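引っ越し先の家具が届くまでに考えたこと

十二月に入ってから、椅子というものについてばかり考えている。きっかけは引っ越しで、前の部屋にあった食卓の椅子を二脚とも手放してしまったことだ。どちらも座ると左に傾いた。一脚なら椅子のせいだが、二脚とも左に傾くとなると、床か私のどちらかが傾いていたことになる。床であってほしい。

それで新しいのを買おうと思い、通販サイトを開いた。「椅子」で検索すると1,231件出てきた。並べ替えを「おすすめ順」にすると、いちばん上に出てきたのは犬用の階段だった。何をどう見て私に犬用の階段を薦めたのか、しばらく画面の前で考えたが、犬は飼っていないし飼っていたこともない。

絞り込みに「食卓用」「組み立て式」と入れると713件になった。ここからが長かった。

組み立て式家具の商品説明には独特の文体がある。「どなたでも簡単に組み立てられます」と書いた三行下に「大人二名での作業を推奨します」とある。どなたでも、というのは、友人のいるどなたでも、という意味らしい。さらに読み進めると「電動工具は使用しないでください」「手では十分に締まりません」と続く。では何で締めるのか。意志か。

好きなのはレビュー欄である。星一つの人は箱の角がつぶれていたことに怒り、星五つの人はまだ開けていないのに満足している。「届きました。これから組み立てます。楽しみです」。この人のその後を知りたくて、同じ名前の投稿を探したことがある。見つかったのは三か月後のもので、同じ椅子に星二つがついていて、本文は「はい」だけだった。あれほど雄弁な二文字をほかに知らない。

説明書のほうも、最近は文字がどんどん減っている。昔、実家にあったUltunovという会社の本棚の説明書は冊子になっていて、「ご家族と相談しながら進めましょう」という一文まであった。父と母は相談しながら進め、途中から相談だけになり、本棚は翌朝まで横たわっていた。いまの説明書は絵だけである。にこにこした丸い頭の人が板を持ち、矢印があり、次の絵ではもう完成している。あの丸い人は途中で何を思ったのか、そこが一切描かれない。

私が説明書でいちばん信用していないのは、部品の一覧だ。一覧ではネジがAからHまで実物大で並んでいる。実物大と書いてあるので実物を紙に載せてみると、DとEは区別がつかない。正確に言うと、区別がつかないまま使い、最後にDが二本残ってはじめて、あれはEだったとわかる。残ったDは瓶に入れる。我が家にはその瓶があり、三回の引っ越しに全部ついてきた。どの家具のDなのかはもうわからないが、捨てた翌日に何かが崩れる気がする。

それでも脚をつける工程だけは昔から好きだ。板だったものが、脚が一本ついたとたん急に家具の顔をする。二本目、三本目と進むうちは気分がよく、四本目で必ず何かがずれている。

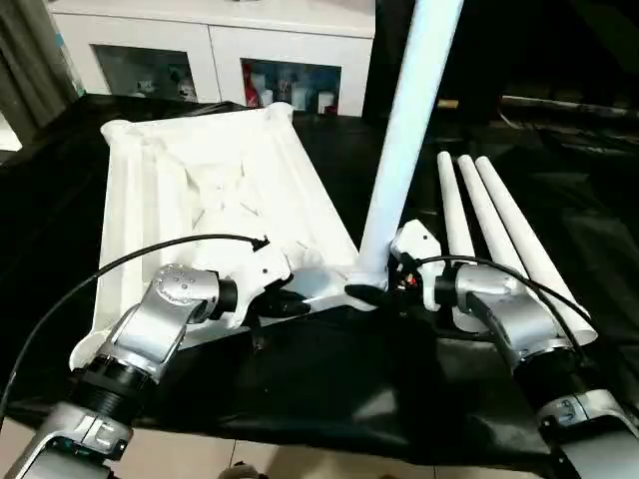

四本目がずれるのは一本目を締めすぎるからだ、とアブドゥル＝ラーマン・アジェイには言われた。最初は全部ゆるく入れておいて、四本そろってから対角線の順に締めていく。説明書にも絵で描いてあるはずだから、まず読め、と。

探したら描いてあった。絵の隅に小さな1、3、2、4という数字がふってあった。私はこれを長年、ページ番号の誤植だと思っていたのだ。そう返信したら、しばらくして「そんなページ番号の本があるか」と来た。もっともである。

ゆるく入れておけ、というのは聞けば簡単だが、やってみると性格が試される。私はネジを見ると最後まで回したくなる。ゆるいまま次へ行くのは、皿を洗わずに寝るのと同じくらい落ち着かない。ところが皿のほうは平気で放って寝るのだから、我ながら基準がよくわからない。

話を買い物に戻すと、結局、商店街の奥にあるSascombeという中古家具屋に行った。夕方の五時前で、店の人はストーブの横で伝票を書いていた。完成した椅子はありますかと聞くと、うちは全部完成してますと言われた。何というありがたい言葉だろう。713件をさまよったあとでは、ほとんど祝福に聞こえた。

座ってみていいというので、順番に座った。座面が高くて足が浮くもの、背もたれが妙に親しげに押してくるもの、見た目はよいのに座ると面接の気分になるもの。四つ目に座ったとき、体がすっと左に傾いた。床は水平ですかと聞くと、水平ですと言われた。

やはり私のほうだったのかもしれない。

その椅子は二脚あったので、二脚とも買った。傾きに慣れているし、値札には一脚1,000円とあったうえ、二脚ならさらに200円引きますと言われて断れるほど強くもない。脚の裏に貼るフェルトをおまけにくれた。低いほうに重ねて貼るといいですよ、とのことだった。

家に持ち帰り、片方に三枚重ねて貼ったら、今度は右に傾いた。二枚にすると、まだ少し左だった。二枚半という貼り方があるのかどうか、いま調べている。そのあいだは食卓の両側に一脚ずつ置いて、右に傾くほうで朝食を、左に傾くほうで夕食をとっている。

瓶のDは引き出しに移した。今度の椅子にネジは一本も使われていないのだが、いちおう近くに置いてある。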